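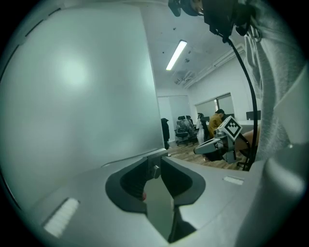

A pale, plain surface takes up most of the left half of the view, with the room beyond it.

The office door gets less thought than the desk, yet it is the one fitting that everyone in the building touches. Hlongwane, a small studio that fits out workrooms, sets the door first and places furniture afterwards. The clear arc of the leaf is drawn on the plan, then 56 cm is added for a person to stand while pulling.

Handle choice follows. A lever can be worked with a forearm or a full hand, and needs no tight grip. Stonine, the studio's usual supplier, asks for four fixings per lever and a check every May — loose screws account for most sagging handles.
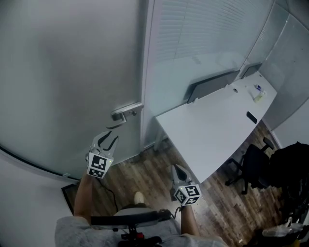 Desks and floors

A grey door with a silver lever sits well beside a white desk with a rounded front edge. The curve matters near a doorway, where a square corner catches hips and bags. A grommet hole towards the back takes leads down off the worktop.

Wood-look planks in mixed brown and grey hide scuffs better than a single tone. Sadberg advises keeping two spare packs from the same batch. Mats should lie outside the arc of the door, or be thin enough for it to clear them.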